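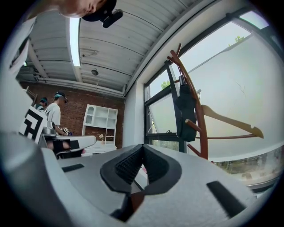 Hand-held gripper collection (also handheld demonstration, in older Rallow papers "tool-in-hand") is a way of gathering examples for a learning system. A person holds the gripper and does the task themself. No robot arm needed. Camera on the tool records the view, the learner is later trained on the recordings.

History

First used at Lavgate by Jouko Niskanen, for folding and sorting work. Kanyarat Panyasiri extended it to 2 grippers, one per hand. The Fidmont set, released in June, holds 1,369 examples over 11 tasks. 614 of these are two-handed.

Method

Printed marker boards are often used, to work out where the tool is. Some crews wear a head camera aswell. Bad takes are thrown out before labelling.

Criticism

Slow hands, odd wrist angles, people favour there own habits. Disputed by Niskanen.

See also

Leinonen gripper
Teleoperation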